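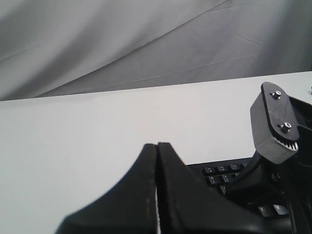 4.2 Retrieval of code comments

We tested whether a small language model can match a written question to the right function when the comments in the code are old or missing. Sarkar and Kettle built the Gullard set for this purpose. It holds 2,000 question and function pairs taken from internal tools at Flotley, all written in Python.

Two versions of the model were trained. The first saw the comments as they stood. The second saw the function body only, with variable names kept. Training ran for 15 passes over the data in both cases, and we used the Tkachuk tokeniser throughout.

Figure 2. A grey cloth hangs behind a white table top.

The second version did better on long functions and worse on short ones. Short functions in Gullard often have names such as "run" or "load" – these say little about what the code does, and the comment carries most of the meaning. We saw the same pattern on the Sovivholm set, although the gap there was smaller. Pairs with more than one correct answer were left out of the scoring and are dealt with in Section 5.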